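Weekend baker wanted, Skerkenard

Early starts, warm ovens, no uniform beyond a clean T-shirt.

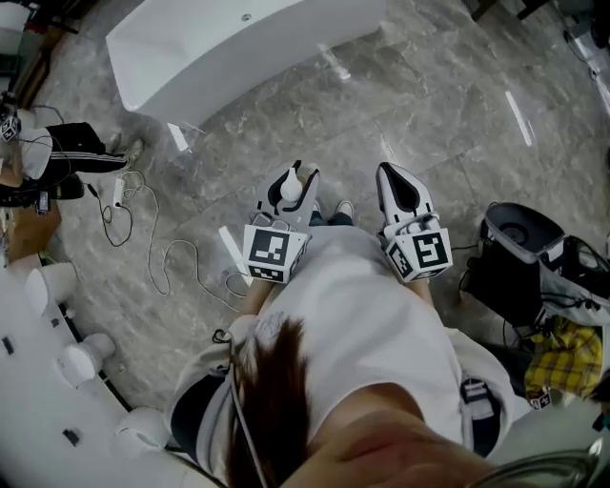

The job

Wolde is a small bakery with a large oven and a queue that forms before we are ready for it. We need a second pair of hands for two shifts a week, 4am to 11am. Yes, 4am. If you read that and felt a small part of you die, thank you for your time and do come in for a bun.

You will be shaping loaves, minding the oven and boxing up the order for the Osow café, which has to leave by half past six whatever the dough thinks about it. On a normal morning we turn out 96 loaves and 300 rolls. Before Easter we turn out more than that and talk to each other less.

What we are after

Somebody who has worked with dough before, at home or for money. We can teach you our rye, but we would like you to arrive knowing what flour does when it meets water. You need to be able to lift a 16 kg sack and put it down again where it was meant to go. A driving licence is handy - the van is called Rostum, it came with the name, and second gear is a matter of opinion.

What you get

A fair hourly rate, which we will tell you on the phone before you trek out here. Paid breaks, sitting down. As much bread as you can carry home, until you go off bread, at which point there is soup. The radio is shared, and the oven end of the room chooses before six.

How to apply

Write us a few lines saying what you have baked lately and how it went wrong. No CV needed, though we will read one if you have gone to the trouble. Drop it through the door or hand it over the counter, preferably after nine, when we can form sentences.

Trial shifts are paid and will run through March. Bring flat shoes with some grip.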